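Teleoperation & Demos > Simulation
27 replies | 1,342 views | Share

Sim demos by hand - worth it?

climis_fan
Recording demos for a pick and place task in sim. Got 200 so far with a gamepad. Hammer off the table, into the box on the blue bed. My grasps are fine, but the carry is all over the place. Do I keep going or start over?

oddtorque
Start over. 200 wobbly carrys just teach it to wobble. Get a Furnness arm, move it by hand, let the sim copy you.

lowgear
Disagree. Keep them, trim the pauses. We trained on 2,000 gamepad demos at Shakya and it did ok - not pretty.

oddtorque
2,000 is a lot of evenings tho

climis_fan
No budget for an arm anyway. Would slower stick speed help?

lowgear
Yes. Half speed near the box, full speed between. And vary the start pose!! Same start every time = it only learns that one.

pell_r
What room are you using? If it's the Nurkora one, the clutter matters more than the stick. I'd clear the bed first, add stuff back later.

oddtorque
No, leave the clutter in. Otherwise you record it all twice

climis_fan
My room as loaded, box is next to the green thing on the tripod:

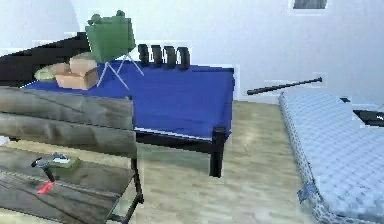 Similar threads
Gamepad or leader arm for first demos?
Trimming idle steps before training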